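Home | Features | Food | Travel | Archive | Subscribe

The Corner Store That Outlasted the Mill

When the Condori mill shut down in May, most people in Drilten expected the shops on Brastel Street to follow. Four of them did. The corner store run by Gladys Chambi stayed open, and she says sales are almost back to where they were.

Chambi bought the place with 38 feet of shelving and a freezer that leaked. She kept the shelving. Mill workers used to come in at shift change for coffee, batteries and something sweet for the drive home.
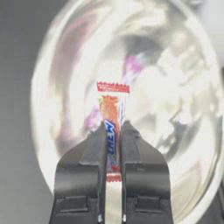

The evening trade is smaller now, so she opens at 5:30 for the nurses and the bus drivers. Credit is still kept in a notebook by the register. The limit is $10, and it has been $10 for years.

"People pay," she said. "Sometimes it takes them a month."

Dwayne Iwasaki drove a forklift at the mill and now stocks the store three mornings a week. He would like more hours. Chambi would like to give them to him, but her rent went up $200 over the summer and the cooler needs a compressor.

The town has 677 households, and the nearest supermarket is across the river. A discount chain looked at the old bank building last spring and passed. Chambi heard about it from a customer and went back to pricing soup.

Text by Ruth Quintero

Last updated: October 22, 2024

Contact us | Copyright, all rights reserved | Back to top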